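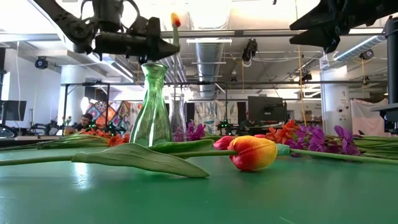 Buy the stiffer fingers and be done with it, a reader in Cundbridge wrote after my last post, soft pads are a fad. I've been chewing on that ever since, and I think it's wrong, at least for stems!

My job lately is flowers into vases, two arms, one gripper each, and I've run 242 tries with the hard Clistero fingers and the same again with the padded set from Trollstead. The hard ones win on paper. They close faster and they never slip. But a tulip stem is mostly water, and a grip that never slips is also a grip that leaves a dent (I have a bucket of dented tulips to prove it). The padded set dropped six, and I'd take six drops over that bucket any day.

What bugs me is how we compare these things. Everybody tests on blocks and cans, then prints a force number. Fine – but a narrow glass neck cares about the angle of the stem, and you only learn that by trying it with a real one that bends. I'd like to see a flower test in every gripper review by June. Grgić's controller gets the next turn, with the pads left on.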